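# About Histside

Histside is a small company that makes and sells baskets, colanders and trays with holes for the home. We started in one rented room behind the Brostonel market, with one shelf, one packing table and a telephone which rang mostly for the previous tenant. Today we have a workshop, a store room and a shop with a window to the street, and we still answer every letter ourselves.

Many people ask why a company would give so much of its time to things with holes. Our answer is simple. In every kitchen and every bathroom there is something that must drain, or breathe, or be carried from one place to another without a puddle on the floor. Salad, berries, potatoes with soil on them, bath toys, clothes pins, wet cloths. A closed bowl keeps the water. A good basket lets it go, and you don't need to think about it anymore.

## How we began

The first product was a colander, and it was not a good one. The holes were too large, so rice went through, and the feet were too short, so the bottom stood in the water of the sink. We sold 538 pieces and received many opinions. We have kept these letters in a folder, and new colleagues read them in their first week with us. One customer wrote two pages only about lentils. She was right in every point.

After this we changed the holes, and later the feet, and then the edge. The second colander was called Atisetti, and it is still in our catalog. It comes in three sizes, and the middle one is the one most families buy. The name has no meaning that we know of. It was written on an old wooden box in our first room and we liked how it sounded.

## What we care about

We care about the holes first. They should be small, and their rows should follow the form of the basket. When the side bends, the row bends with it. It costs more time to draw it like this, but the basket looks calm on the shelf, and the water has a way out from every side.

Then we care about the rim. A basket is held by its rim for all its life, often with wet hands, so it must be raised a little and have no sharp place. We test each new rim by carrying a full basket up and down the stairs of our building. This is not a scientific test, we know it, but the stairs are long and a bad rim is noticed before the second floor. 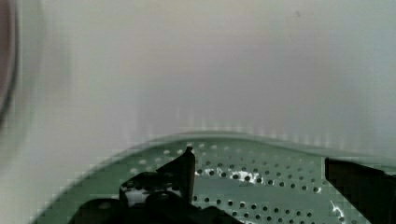 Color comes last, though it is the subject on which we discuss the longest. We work with soft colors, because a basket stays in view all day and a very loud one becomes tiring. The greens are the most loved by our customers, mint and sage especially, and they go well with white walls and with old tiles too. We tried a strong orange one April. It was returned so often that we now use the remaining pieces ourselves, for tape and string.

## The Ramanauskas line

In our fourth year we took over the Ramanauskas line from a family workshop which was closing. These are larger baskets for laundry, for garden vegetables and for children's rooms. We kept the shapes as they were. Only the handles were made wider, after customers told us that the old ones pressed into the fingers when the basket was full.

The line has 4 models now:

- the low tray, for drying dishes or for keeping bottles under the sink
- the round basket, for vegetables and fruit
- the tall basket, for laundry
- the half basket, which has one flat side and stands close to a wall

The half basket is the one we recommend to people with a small bathroom. It does not sell as much as the round one, and we believe this is only because it looks strange in a photograph.

## Using and cleaning

We receive the same questions each month, so we put the answers here also.

Wash the basket with warm water and a little dish soap. For the small holes, a soft bottle brush is best – please do not use a needle or a knife, they leave scratches, and dirt stays in the scratches later. If the water in your area is hard, white marks can appear between the holes. Vinegar with water, left for a short time, takes them away.

Do not put a basket on a hot stove or against an oven door. Every year we get 2 or 3 sad parcels for this reason, and we cannot repair them.

Baskets of the same size can be stacked. Let them dry before, otherwise they hold together strongly and you will need another person to pull.

## Visiting us

The shop in Brostonel is open in the mornings, and in the afternoon if the lamp in the window is on. You may bring your own vegetables and try the colanders in our sink. Some visitors think this is a joke, but the sink is there for it, and we have towels.

We also sell pieces with small faults of color at a lower price. They stand on the bottom shelf to the left of the door. The holes and the rims of these are checked in the same way as all others.

If you have a basket from us and something on it is not as it should be, please write and tell us how you use it, what you put inside, and where it stands in your home. Such details help us more than a number of stars. We answer in English, and more slowly in three other languages.

Page last changed: 11/30/23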